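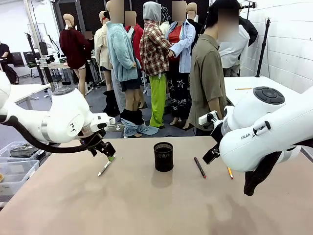
Starkaver 양팔 작업대. 왼쪽 그리퍼에 흰색 마커, 상판 가운데에 빈 메시 연필꽂이.

Starkaver 필기구 정리 평가 패키지
공급: Drunisgate 연구장비부

제품 개요

Starkaver는 양팔 로봇의 조작 정책을 학습하고 평가하기 위한 연구용 패키지입니다. 과제는 하나입니다. 상판 위에 놓인 펜, 마커, 연필을 집어서 연필꽂이에 꽂는 것입니다. 사람에게는 아주 쉬운 일이지만, 로봇에게는 가늘고 긴 물체를 눕힌 상태에서 잡고, 방향을 세우고, 좁은 입구 위에 끝을 맞추는 일이 모두 포함됩니다. 그래서 저희는 이 과제를 단계별 평가 방법의 기준 과제로 선택하였습니다.

패키지에는 시연 데이터, 평가 절차서, 단계 판정 소프트웨어, 그리고 물체 세트가 들어 있습니다. 로봇 팔은 포함되지 않습니다. 이미 양팔 작업대를 가지고 있는 연구실이 자기 장비에서 같은 절차를 실행하고, 결과를 서로 비교할 수 있게 하는 것이 이 제품의 목적입니다.

단계별 평가 방법

지금까지 많은 연구실에서는 시행이 끝난 뒤에 성공 또는 실패만 기록하였습니다. 이 방식은 간단하지만, 정책이 어디에서 실패하였는지 알 수 없습니다. 연필을 한 번도 잡지 못한 시행과, 연필꽂이 입구의 테두리에 걸려서 마지막에 떨어뜨린 시행이 같은 실패로 계산됩니다.

Starkaver에서는 물체 하나마다 네 단계를 따로 판정합니다.

접근: 그리퍼가 물체를 잡을 수 있는 위치에 도달하였는가.
파지: 물체가 상판에서 떨어지고, 그 상태가 유지되는가.
정렬: 물체의 아래쪽 끝이 연필꽂이 입구의 안쪽에 있는가.
삽입: 그리퍼를 연 다음에도 물체가 연필꽂이 안에 남아 있는가.

각 단계는 앞 단계가 인정된 경우에만 판정합니다. 한 번 놓친 물체를 다시 잡는 것은 허용되며, 다시 잡은 횟수는 별도의 열에 기록됩니다. 다시 잡은 뒤에 성공한 시행을 성공으로 볼 것인지는 사용자가 설정 파일에서 정할 수 있습니다. 저희 결과표에서는 성공으로 계산하고, 재시도 열을 옆에 같이 표시하였습니다.

연필꽂이가 넘어진 경우에는 그 시점에서 시행을 종료합니다. 이미 꽂힌 물체의 점수도 인정하지 않습니다. 이 규칙은 처음 버전에는 없었고, Edvin Engebretsen의 제안으로 추가되었습니다. 연필꽂이를 밀면서 꽂는 정책이 조심스럽게 꽂는 정책과 같은 점수를 받는 경우가 있었기 때문입니다.

좌우 팔의 역할

어느 팔이 어느 물체를 잡아야 하는지는 절차서에서 지정하지 않습니다. 정책이 스스로 선택합니다. 다만 판정 소프트웨어는 물체의 처음 위치와 실제로 사용한 팔을 함께 저장합니다. 연필꽂이에서 오른쪽에 있는 물체를 왼팔로 잡으면 두 팔의 경로가 겹칠 가능성이 커지고, 이러한 시행은 결과표에서 교차 시행으로 분류됩니다.

두 팔이 동시에 연필꽂이 위에 들어가는 것은 안전 설정에서 제한됩니다. 한쪽 팔이 입구 위의 영역에 있는 동안에 다른 쪽 팔은 영역 밖에서 대기합니다. 대기 중에 물체를 잡고 있는 것은 가능합니다. 이 영역의 크기는 작업대를 설치할 때 한 번 측정하여 입력하면 됩니다.
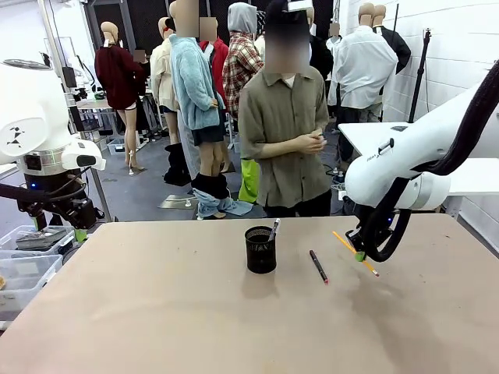

오른쪽 그리퍼가 노란 연필을 잡은 상태. 연필꽂이에는 펜 한 자루가 있고, 검은 마커는 상판에 놓여 있음.

시연 데이터

학습용 데이터는 사람이 원격으로 두 팔을 조종하여 수집한 시연 1548개로 구성됩니다. 모든 시연에는 관절 위치, 그리퍼 개폐 값, 고정 카메라 영상, 그리고 단계 표시가 들어 있습니다. 단계 표시는 먼저 소프트웨어가 자동으로 붙이고, 그 다음에 사람이 영상을 보면서 수정하였습니다. 수정 전의 표시도 삭제하지 않고 같이 제공합니다. 자동 표시의 오류를 연구하고 싶은 사용자에게 도움이 될 것이라고 생각합니다.

실패한 시연도 데이터에 남아 있습니다. 기본 설정에서는 학습에 사용되지 않지만, 목록 파일에서 선택하면 불러올 수 있습니다. 조종자가 물체를 떨어뜨리고 다시 잡은 시연은 실패로 보지 않습니다.

Ballville 시험실 평가 결과

저희는 Hattori 학습 방식으로 만든 정책을 Ballville 시험실에서 평가하였습니다. Hattori 방식은 전체 동작을 한 번에 예측하지 않고, 현재 단계를 먼저 추정한 다음에 그 단계에 맞는 짧은 동작을 예측합니다. 비교 대상은 단계 추정이 없는 같은 크기의 정책입니다. 두 정책을 합하여 524회의 시행을 실시하였고, 시행의 순서는 무작위로 섞었습니다. 판정을 담당한 사람은 어느 정책이 실행되고 있는지 알지 못하였습니다.

접근 단계에서는 두 정책의 차이를 확인하지 못하였습니다. 파지 단계에서도 차이는 작았습니다. 차이가 분명한 곳은 정렬 단계입니다. 비교 정책은 물체의 끝이 입구의 바깥에 있을 때에도 내려가는 동작을 시작하는 경우가 많았고, Hattori 정책은 입구 위에서 위치를 수정한 다음에 내려갔습니다. 대신 시행 하나에 걸리는 시간은 Hattori 정책이 더 깁니다. 속도가 중요한 응용에서는 이 점을 고려하시기 바랍니다.

물체의 종류에 따른 결과도 말씀드려야 합니다. 연필은 두 정책 모두에게 가장 어려운 물체였습니다. 가늘기 때문에 그리퍼 안에서 회전하기 쉽고, 회전한 다음에는 끝의 위치를 영상으로 추정하기 어렵습니다. 마커는 잡기는 쉬웠지만, 연필꽂이에 이미 다른 물체가 있을 때 삽입에서 걸리는 경우가 있었습니다. 꽂는 순서가 결과에 영향을 준다는 뜻이며, 저희는 아직 이 영향을 따로 분리하여 측정하지 못하였습니다.

결과를 정리한 Saadet Ateş의 기술 문서에는 시행별 표가 모두 들어 있습니다. 평균값만 인용하지 마시고, 단계별 표를 같이 보시는 것을 권장합니다.

적용 범위와 제한

이 평가 절차는 상판 위에 흩어져 있는 필기구를 대상으로 합니다. 필기구가 서로 겹쳐 있는 배치는 현재 버전에서 지원하지 않습니다. 투명한 재질의 펜도 자동 판정의 정확도가 낮아서 물체 세트에 포함하지 않았습니다. 사용자가 직접 추가할 수는 있지만, 이 경우에는 사람이 모든 시행을 판정하여야 합니다.

연필꽂이는 검은색 메시 제품을 사용합니다. 다른 연필꽂이를 사용하면 입구의 지름을 다시 입력하여야 하고, 결과를 저희 표와 직접 비교할 수 없습니다. 연필꽂이를 상판에 고정하지 마십시오. 고정된 상태의 결과는 별도의 항목으로 보고하여야 합니다.

상판의 색과 반사는 판정에 영향을 줄 수 있습니다. 저희 작업대의 상판은 밝은 베이지색이며, 노란 연필과의 색 차이가 크지 않습니다. 더 어두운 상판을 사용하는 연구실에서는 파지 단계의 결과가 다르게 나올 수 있으므로, 보고서에 상판의 색을 적어 주십시오.

구성품

시연 데이터 저장 장치
단계 판정 소프트웨어와 설정 파일
평가 절차서(한국어, 영어)
필기구 세트와 메시 연필꽂이
배치 안내용 인쇄 시트
위치 보정용 표적판

배치 안내용 시트는 시행을 시작하기 전에 물체의 위치를 맞출 때만 사용하고, 로봇이 움직이기 전에 상판에서 치워야 합니다. 시트가 남아 있으면 정책이 인쇄된 선을 단서로 사용할 수 있습니다.

기록 용량과 사용 허가

판정 소프트웨어는 한 프로젝트 안에 최대 2000개의 시행을 저장합니다. 이보다 많은 시행이 필요한 경우에는 프로젝트를 나누어 저장하고, 포함된 병합 도구로 결과표를 합칠 수 있습니다. 영상 원본은 병합되지 않으며 각 프로젝트의 폴더에 그대로 남습니다.

사용 허가는 연구실 단위로 발급됩니다. 같은 연구실 안에서는 작업대의 수에 제한이 없습니다. 논문이나 보고서에 결과를 발표하실 때에는 소프트웨어 버전, 재시도 인정 여부, 연필꽂이의 종류를 함께 표시하여 주십시오.

주문 및 문의

견적을 요청하실 때에는 사용하시는 로봇 팔의 모델, 그리퍼의 종류, 카메라의 위치를 알려 주시기 바랍니다. 그리퍼의 손가락 폭이 넓은 경우에는 연필꽂이 입구에서 간섭이 생길 수 있어서, 주문 전에 도면을 확인하여 드립니다. 12월 주문은 물체 세트의 재고에 따라 발송이 늦어질 수 있습니다. 기술 문의는 Drunisgate 연구장비부에서 접수하며, 월요일에 접수된 내용부터 순서대로 답변드립니다.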